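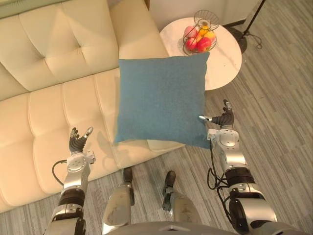 *A teal-blue cushion in front of a cream tufted sofa.*

## The Second Life of Household Cloth

When the Nornov Textile Museum opened its study room to the public, the staff expected requests for court dress and church silk. Most visitors asked instead to see curtains, seat covers and bed linen. The museum holds 1,424 pieces of household cloth, and until recently few of them had been shown.

Karla Maldonado, curator of domestic textiles, has spent nine years preparing the collection for wider use. Her work began with the stock books of the Gounder mill, which supplied furnishing fabric to shops across the Likis valley for most of the last century. The books record 1,964 patterns. Many were woven for a single season and then dropped.

"Families kept these fabrics far longer than the mill intended," Maldonado said. "A curtain became a cushion cover, and the cover became a cleaning cloth. By the time it reached us, there was often very little left."

The mill's plain weaves have survived in greater numbers than its prints. Dyers at Gounder favored quiet blues and browns, which hid wear and could be matched from one order to the next. Black cloth was sold by weight and was commonly bought for linings.

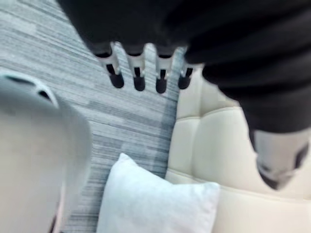
*Black fabric, softly creased and gathered into folds.*

The museum now lends about 200 samples a year to schools and weaving workshops. Borrowers may handle the cloth without gloves, a policy that drew some objection from other collections when it was adopted in June 2020. Maldonado has defended it on the grounds that furnishing fabric was made to be touched.

A display of mended covers from the town of Sondovau will open in November. The study room will remain available by appointment while the main gallery is being prepared.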